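Search this site
Enter keywords
Go

Print this article | E-mail this article

The Second Life of the Family Dinner Plate

5/20/18

Walk into any thrift store in the country and the back wall will look about the same. There are plates on it, stacked by size if the staff has time and by luck if it doesn't. Most came out of a house where someone died or moved to a smaller place, and most will sit there for months.

The full matching dinner service used to be the thing a young couple asked for first. It came in a crate, it lived in a cabinet, and it was used at Thanksgiving and when the boss came over. Children were warned about it. By the time those children had homes of their own they had no cabinet to put it in, and many of them did not want one.

In Botham, an old pottery town on the river, the trade in used tableware takes up most of a former shoe warehouse. The business is called Lopes, after the street it started on, and it buys whole sets, broken sets and single pieces. Sets with gold trim are the hardest to sell. They can't go in a microwave, and buyers tend to ask about that before they ask about price. Plain white moves steadily. What sells fastest is the heavy everyday kind with a band of color at the rim, the sort that diners and school kitchens bought by the case.

The colored band has a practical history. Potteries put it there in part to hide wear, as the rim is where a plate gets knocked against the faucet and against other plates. It also let a large kitchen sort its stock. At the Celtlow works, which closed 17 years ago, hotels could order one color for the dining room and another for the staff, and a plate that strayed was easy to spot. Families picked up the habit in a looser way. One child had the green plate, another had the yellow one, and there was trouble if they got switched.

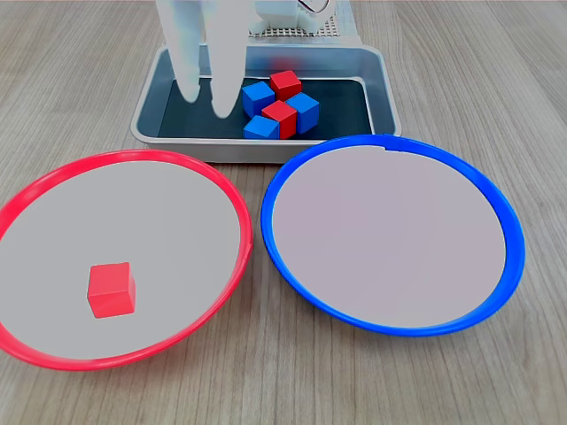

Wornovgate readers had plenty to say when the subject came up in this magazine last November, and one wrote that her mother's good china had been washed by hand for 60 years and had never once had a sandwich on it. She had decided to put it in the dishwasher and see. Two cups lost their pattern in the first month, she said, and she did not miss them, but the dinner plates held up fine and her grandchildren now eat cereal out of the soup bowls.

Her approach is close to what dealers suggest. A set that stays in the cupboard isn't gaining value, with a few exceptions, and the exceptions are usually known to the family already. Prices for ordinary mid-century services have dropped for most of the past two decades. At Lopes, a complete setting for 11 – an odd number, but sets come in with pieces missing – may bring less than a single good serving platter.

There are a few things to check before putting old plates to daily use. Look for fine cracks in the glaze, known as crazing. A crazed plate can take in water and grease, and it may stain or begin to smell. Hold it up and tap the edge with a knuckle. A sound plate rings and a cracked one gives a dull knock. Very bright old glazes, and anything with a pattern that feels rough or chalky on top, may contain lead. Home test kits are sold at hardware stores, but they can miss small amounts, and a plate you have doubts about is better hung on a wall.

Storage matters too. Plates stacked bare will scratch each other, mostly from the unglazed ring on the foot. A paper towel between them is enough. Stacks should be kept low, and cups should not be nested, whatever the cupboard space.

Mixing is now common, and it solves the problem of the missing pieces. The usual method is to keep one thing the same, either the size or the base color, and let the rest vary. A table of white plates from 2 or more makers looks settled enough if they are all close to the same width. Stores that sell new tableware have noticed, and several now sell plates singly that were once only sold by the box.

The warehouse in Botham still takes in more than it sells. Gravy boats, in particular, have their own aisle.

Print this article | E-mail this article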